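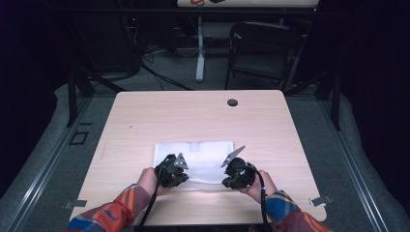
**O que faz a Fundale?**

A Fundale ensina a cuidar de têxteis domésticos: dobrar, separar, remendar e guardar toalhas, panos, redes e roupa de cama. A formação destina-se a profissionais de lavandaria, hotelaria e apoio domiciliário.

A escola foi fundada por Gunnel Sæther, que mantém a direção pedagógica, e funciona há 19 anos no edifício Åberg. Cada curso tem a duração de 38 horas e decorre em turmas de 10 formandos, com trabalho à mesa desde a primeira sessão. Já concluíram a formação 1000 pessoas.

## O nosso método

O programa de base, designado Sema, parte da peça mais simples – um pano branco, dobrado sobre uma mesa lisa – e avança para materiais que exigem outro cuidado. Os tecidos de malha aberta ocupam um módulo próprio. Nele se aprende a estender a peça sem a repuxar, a acompanhar a linha da borda e a reconhecer malhas danificadas antes da lavagem.

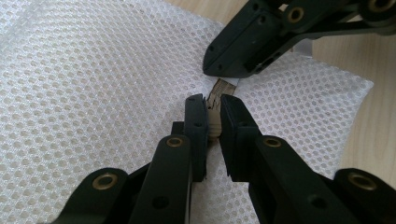 ## Serviços a instituições

A Fundale presta ainda apoio a lares, hotéis e escolas na organização de rouparias. Os procedimentos são redigidos em conjunto com as equipas de cada instituição e revistos todos os anos, em novembro. O manual Nirnano, de edição própria, reúne as dobras recomendadas para cada tipo de peça e é entregue a todos os formandos no início do curso.

As inscrições são feitas na secretaria, no piso térreo, até às 17h00.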